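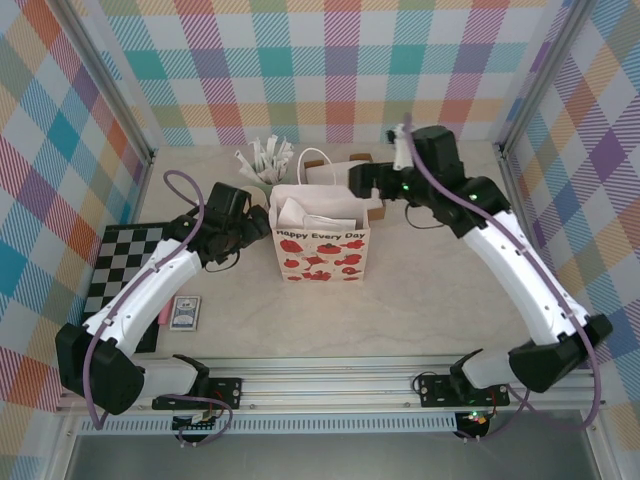

Rüdiger Eichhorn objected, on reading the first draft of this section, that a gift bag isn't wrapping at all, it is a carrier with a picture on it, and that lumping it in with folded paper would wreck the effort scores before we got going. He wanted bags out entirely. We kept them in. Reasons follow, some better than others.

4.2 Bags, filler and the question of effort

Start with what a bag does. It hides the thing, mostly. It doesn't have to fit. A wrapped box tells the receiver its size and often its contents; a bag with tissue in the top gives up very little. Figure 1 is the type we mean: white paper, red strawberry-like fruit, tissue sticking out of the open top, "Happy Every Day" printed across the front. No birthday, no holiday, no name. In the Trestero inventory we coded this as "undated" and it turned out to be the most useful code we had.

Undated bags get kept. Dated ones (birthday, graduation) get kept too but go to the back of the closet and seem to stay there. Of the 30 households in the Trestero round, most could lay hands on an undated bag without looking for it. Kitchen drawer, top of the fridge, inside another bag. The usual storage is bag in bag, flattened, handles sticking out. Handles matter more than we expected, see below.

Filler is a separate problem. We coded tissue, shredded paper, cloth and "other". Shredded paper was bought by the pack and then lived in whatever was nearby, a mug, a cup, a freezer bag. People did not throw it out. Several apologized for it. A cup of white paper strips sits near the bag in Figure 1, and we'd have coded it as filler in storage, which may be generous. Tissue is different. Tissue gets smoothed out by hand and reused until it goes soft, and soft tissue no longer stands up in the bag, so it moves down to padding. One respondant called this "retirement". We have used her word in the code book.
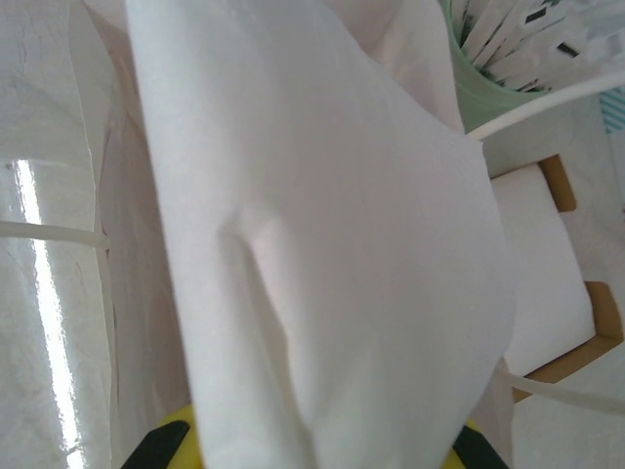

Section text last revised: August. Earlier versions are not archived.

Cloth was added late, after the Dutham pilot. Our first coders had been putting cloth under "other" along with newspaper and one oven mitt, and it swamped the category. A white cloth, as in Figure 2, is hard to code from looks alone. It could be wrapping, padding, or something to be given. A crease doesn't settle it: gift cloths are creased from the packet, and household ones from the shelf. Rule now: cloth counts as filler only if the giver says so. Crude but the agreement between coders got a lot better.

Back to effort. Eichhorn's worry was that bags take no time, so a low score would say nothing about care. Fair. We timed 8 givers in the pilot doing the same small box 2 ways, paper then bag. The bag was faster for all of them, no suprise. But the time saved on folding went partly into the top of the bag. Tissue in, tissue out, pinch the middle, turn the bag around, look at it from the front, do it again. None of the folding-based scales has a line for this. The Albers scale, which we started from, stops once the object is covered. By that measure our givers were done well before they thought they were.

So we split the score. Covering (object is hidden) and dressing (object is already hidden, giver still working). Paper scores high on the first, bags on the second. Ribbon falls in both, we 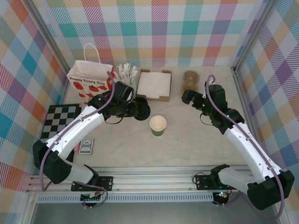

ended up letting coders pick and note which. Handles go under dressing. Givers straightened twisted paper handles and pulled them up level, and a few tied them together over the tissue, which hides the print but was felt to be "more finished". Rope handles were mostly left alone.

Catalog side, quickly. The Jultari listings gave us 1,903 bags after duplicates. Undated designs were the bulk: fruit, dots, plain colors, a mild good wish. Fruit did well in the cheaper sizes. We don't have sales, only listings, so nothing here about what people really buy. The wording on the front was short nearly every time and almost never named the person giving or getting.

Limits. Small pilot. One box size, and a box is easy; a scarf or a bottle would give other times. Givers knew they were watched and may have fussed more on account of it. No children. Storage data is self-report except where we were shown the drawer. Reuse counts beyond the second use are guesses by the respondents and are left out of the tables in 4.3.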